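Visits News Makers Shop guides Contact

Visits > Homewares > Olisberg open day

Bowls, racks and a very good lunch at Olisberg

Darcy Grimshaw, January 26, 2020

I had been meaning to get to the Olisberg open day ever since I missed the August one, and I'm so glad I finally made the train. The old warehouse is a steep walk up from the station, and by the time I got there the coats were already piled three deep on the pegs and the tea urn was going.

Doltari had the long tables by the entrance. They do everyday tableware, the sort you'd reach for at breakfast, and you were allowed to pick everything up (my favourite kind of open day!). I spent 40 minutes there without noticing. Turn a patterned bowl over and you get to see how it was finished – where the glaze stops, how neatly the foot ring has been cut, whether it will scratch your table. I came away wanting to check the bottom of every bowl I own.

Chu runs the glazing talk upstairs. There are 25 seats and they fill up quickly, so go straight up if you want one. I stood at the back and learned that a bare foot ring holds on to water for longer than the glazed part, so bowls like that want a proper spell upside down before they go back in the cupboard. I have been stacking mine damp for years.

Lunch was noodle soup at £6 a head and I would have paid double. They had a second sitting at half one, which was quieter.

The washing-up corner belonged to Todus and I loved it. Plain wire racks, bright plastic mixing bowls, nice light wooden tables, all of it laid out like a kitchen someone really cooks in. I'd walked past two stands of very grand dinner services to get there and this was the one I kept going back to. A wire rack suits small bowls far better than the slotted plastic thing I have at home – the dividers hold them at an angle and the air gets underneath.

I bought a rack and two seconds from the Doltari crates, and carried them home on my lap. Parking is limited to 20 cars, entry is free, and the next date will go up on the door.

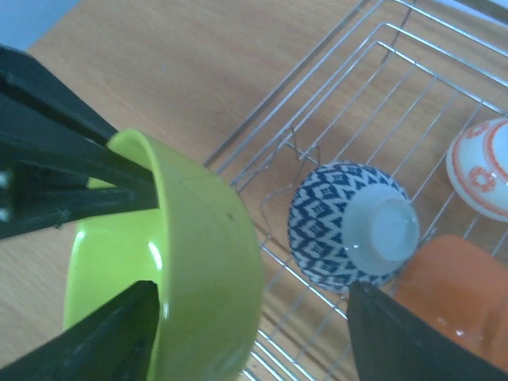 Lime-green plastic bowl beside the wire dish rack, with patterned bowls in the rack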